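Chapter 7
Mixed Bins: Sorting Small Household Goods

Draft text, rev. 21/08/2018

In this chapter
What counts as a mixed bin
Choosing the container
Emptying order
The two-pass sort
Exercises at the end, bring a bin

7.1 Why start with the mess

Chapter 6 was shelves. Easy, everything had a label. Now the bin. Every house has one, every thrift store back room has forty. Toys, a bowl, bits of other things, all dropped in together because somebody was in a hurry. You will be too.

The Erkside store took in over 1,167 small items one April and most came in mixed. No sorting at the door. The staff tried a table first (too slow, things rolled off), then went back to working straight out of the bin. Most of the method below comes from there.

Terms you need now:
Mixed bin - a container holding goods of 2 or more kinds, unsorted.
Anchor - the biggest or most breakable thing in it. Often a bowl or dish.
Scatter - the small stuff lying around the anchor.
Floor - the bottom of the bin. Sounds obvious. Students forget to check it.

7.2 The container

Sloping walls are good, small things slide back to the middle where you can reach them. Straight walls make corners and corners keep beads. Gray or another plain color, so the toys show up. A hole in the bottom is fine for rinsing but watch it, anything narrower than the hole goes throuhg. Cover it before you sort coins, buttons, doll shoes.

Size: you should reach the floor without leaning in. The Graker tubs in the old edition were too deep, ignore that table.

7.3 Emptying order

Look first. Ten seconds, hands off. Find the anchor. Then clear the scatter next to it, one piece at a time, straight up and out. No dragging. Dragging chips bowls and tangles string.

Anchor comes out last in a shallow bin, first in a deep one. See the Benmoussa notes in the appendix for the argument on this, its a long one.

Check inside the bowl aswell. Then the floor again.

Figure 7.1 Gray metal bin with toys, a blue bowl and other small objects. 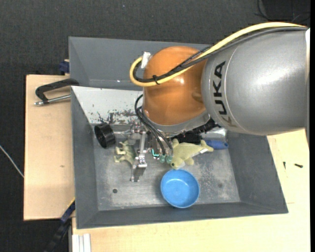 7.4 The two-pass sort

Pass one is by kind only. Toys, kitchen, everything else. Don't stop to judge condition. Pass two is keep, wash or toss, and we take 14 minutes for it in class.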